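Fosen Printed Table Mat, Large

The Fosen is a big printed cloth mat for people who put things down on tables, a group that has turned out to be larger than our first order allowed for. It covers a work surface, gives you something better to look at than the work surface, and asks for very little in return.

The print is a forest at sundown. Pines in near-black and dark blue stand along the left, the sky goes orange, red and yellow over the far trees, and the water takes up the front. Qiuyue Yao drew it for Kaltetti over one long December, when by her account the sun was going down shortly after lunch and there was no shortage of reference material. We asked for something calm. She sent us a sky that looks like a toaster element, and we liked it too much to send it back.

Choosing a print

Fosen is the one on this page. Atham is the same cloth with gray hills and is bought mainly by people who own gray things. Badawi is plain sand with a thin border, for customers who find trees distracting. All of them cost the same and come off the same roll, so please don't write to ask which is the good one.

What it's like to use

The weave is tight and the surface is smooth enough that a box slides when you push it and stays put when you don't. Jars and bottles stand up straight on it provided the mat is flat, so spend a minute getting the fold lines out on the first day. A warm iron on the back does it. A hot iron on the front does something else, and we have a returned Badawi in the office to prove it.

Dark things vanish on the pine side. If you are sorting black screws, black buttons or licorice, move over to the sunset. Pale and bright things show up anywhere. Clear glass and clear plastic pick up the colors underneath, pretty in the evening and mildly annoying if you're trying to see how much is left in the jar.

The underside has a light grip. It holds well on wood, stone and most painted tops. On very shiny glass tables it will creep toward whoever leans on it hardest.

Details

Fabric: woven polyester, printed on one side
Length: 178 cm
Weight: 600 g
Edge: folded and stitched
Care: machine wash cool, hang to dry, no bleach
In the package: one mat, one storage band, one care card that you will lose

Please measure your table before ordering. Measure it again if you did it by spreading your arms. The mat can hang over the edge, but anything you set on the part that hangs over becomes a floor item.

Shipping and returns

Orders placed before 2 p.m. leave the same day. Mats go out rolled, in a tube, after Stellan Ekström in our warehouse refused to fold another one. You have 17 days to send it back if you don't care for it. We'd like it clean. We have received one with most of a fondue on it, and the refund took longer than usual while we talked it over.

Spare storage bands are sold separately. They are elastic bands with our name on them and you probably have one in a drawer already, minus the name.

The Fosen print in use, with a pink box on the pine side:

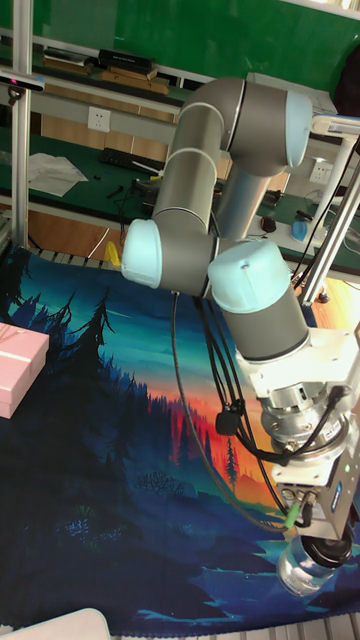
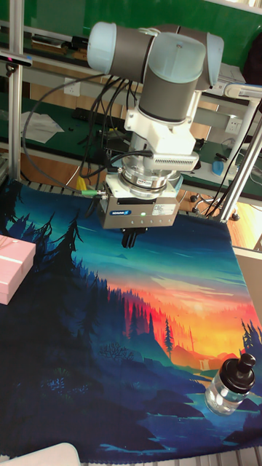 Yaqin Tang wrote in to say that hers has been on the craft table since December and the orange hasn't faded, though she has washed it far more than the card suggests. She would like a smaller one for the hall shelf, and she thinks the border should be on all four sides or none. She also wants it known that candle wax comes out if you put the mat in the freezer first, and that it takes up the whole freezer.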